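Old office computer for parish register scans, good idea or not?

quillandink
Posted 09/08/2019
Good evening to all. I am making transcriptions of the church registers of Prorkura, where the family of my mother lived. The oldest book begins in 1807. I have now so many scans that my laptop becomes very slow when I open more than a few pages in Nunomero. The shop Vidal in my town sells used office towers for 170 euros. Is such a machine sufficient, or should I save money for a new one?

millpond_62
Save your money. Office machines are run all day for years and then sold when they are tired. I bought one and the power supply died after seven months. Also, how big are your scans? If you save every page as TIFF at the highest setting, no computer will make you happy.

brultov_south
I must disagree a little with millpond_62. I have used only second-hand towers for 20 years, and the disks were the only parts which gave me trouble. The good thing with a big tower is that you can open it and see what you are buying. Ask the shop to take off the side panel before you pay.
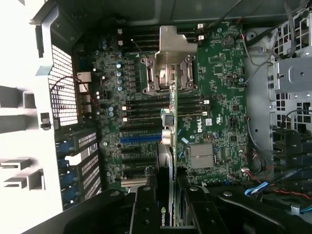
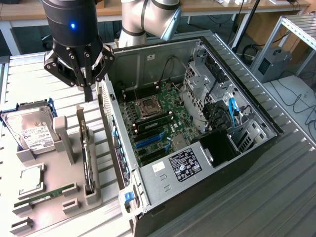 Side panel off, processor socket empty.

Look for dust, for swollen capacitors, and ask how much memory is inside and how much it can take. For Nunomero the memory is more important than the processor, at least in my experience with the Brultov registers. A solid state disk you should buy new, whatever the seller promises. And keep the scans on a second disk, which stays in another house.

millpond_62
Fine, but quillandink wants to read old handwriting, not to repair computers. For me the monitor comes first. I changed mine in September last year and I could finally see the difference between n and u in the baptism entries.

quillandink
Thank you both. My scans are TIFF, yes, and very large. I was afraid to lose the pale ink in the margins, where the priest wrote the later marriages. Is JPEG not dangerous for this?

brultov_south
Keep the TIFF as your master copy and make a JPEG of good quality for the daily work. I compared the two on a very pale burial page and I read the same names in both.

millpond_62
On this point we agree. But test it on your worst page first, before you convert a whole book.

quillandink
I will try it this evening with the burials, the ink there is almost yellow. If the laptop is quicker with JPEG, I will wait with the tower and look at monitors. Does somebody know if Nunomero keeps my notes when I exchange the image file under the same name?

brultov_south
It does, if the size in pixels is the same. Make a copy of the project folder before.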